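Simulated kitchen cell: setup and upkeep gallery

Atdale project page, updated April 13, 2026. Maintained by Jana Brinkmann.

The kitchen island cell is the simulated workspace we use for counter reach and grasp checks before anything is loaded on the hardware arm. It runs in Wondard with the Skinner controller in the loop. The notes cover the layout and the settings that drift most often. They assume the reader already has the cell open.

Base placement. The arm base is entered relative to the island, not the room origin. If the island asset is swapped, re-enter the offset by hand -- the loader keeps the old value and gives no warning. Check the elbow clearance against the stools under the overhang afterward.

Counter objects. Bottles, fruit bowl and plant are separate rigid bodies. Spawn heights are set 3 mm above the marble. Lower values caused contact jitter at load in the March build.
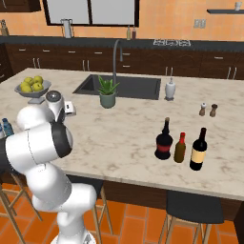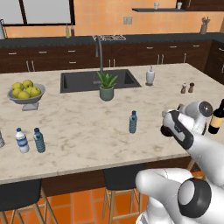 Rendered views of the island cell with the arm over the counter. The bottle layout differs between the two; sink, faucet, aloe and apple bowl are in both.

Gripper contact. Finger friction is stored in the Drunus parameter file, line 7. Do not edit it in the viewer; viewer edits are dropped on reset. After a change, run 100 close-and-release cycles on a single bottle and read the slip log.

Joint limits. The wrist limit was entered in degrees in the first import and read as radians. Corrected, but old saved poses still carry the bad value. Delete them and do not try to convert them.

Collision meshes. The faucet uses a simplified hull that fills part of the arch, so a path through the arch is reported as a collision even where the render shows clear space. The fruit bowl has a single convex hull with the apples included -- single apples cannot be picked in this version.

Last regression: 1,915 resets, no solver faults. Log is in the cell folder under the build name.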